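Clener Gas Price Desk: Support Ticket
Subject: Weekly average at the Trorkow hub doesn't match my own math
Status: Resolved
Opened: 2026-09-18

Customer wrote:

Hello, and thank you in advance for your patience with me! I look after the gas purchasing reports at Magbanua, and every week I pull the spot averages from your site into our spreadsheet. The Trorkow hub is giving me trouble. Your weekly summary shows it 11 cents higher than the number I get when I average the daily prices myself. Every other hub ties out to the penny, so I don't think it's my formula (though I have certainly been wrong before, and my coworkers would be happy to tell you so).

I logged out and back in, cleared the browser, and downloaded the daily file again. I got the same answer each time.
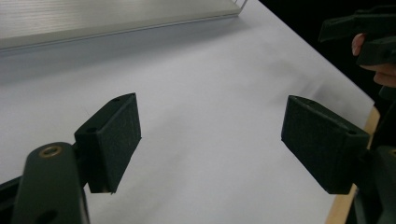
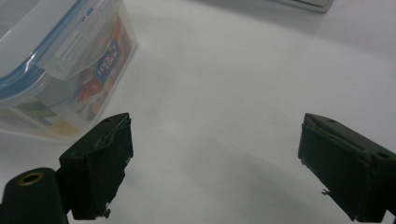

I also tried the October contract view in case I had mixed up spot and forward prices, but those numbers are nowhere near either one. We settle a small supply deal against the weekly figure, so I'd love to know which number to trust before I send anything upstairs.

Support replied:

Good afternoon, and thanks for such a thorough note, it saved us a lot of back and forth. I went through the daily file and I think I see it. The weekly summary is weighted by volume, while a plain average treats every trading day the same. At most hubs the volumes were pretty even this week, so the two methods land in the same spot. At Trorkow there were 42 deals on the most expensive day and only 3 on the cheapest, and that pulls the weighted number up.

Could you try column 40 in the daily file, the one labeled Volume, as your weight and let me know what you get?

Customer wrote:

Well, that did it! It matches exactly now. I never scrolled over that far, I'm a little embarrassed to say. Would you mind checking whether the Plultier hub is done the same way? We may add it next month.

Support replied:

No need to be embarrassed at all. Yes, Plultier is volume weighted too, and so are all the hubs in the weekly summary. I've asked for a note to be added under the table. I'll close this one out, but just reply here if Plultier gives you any grief.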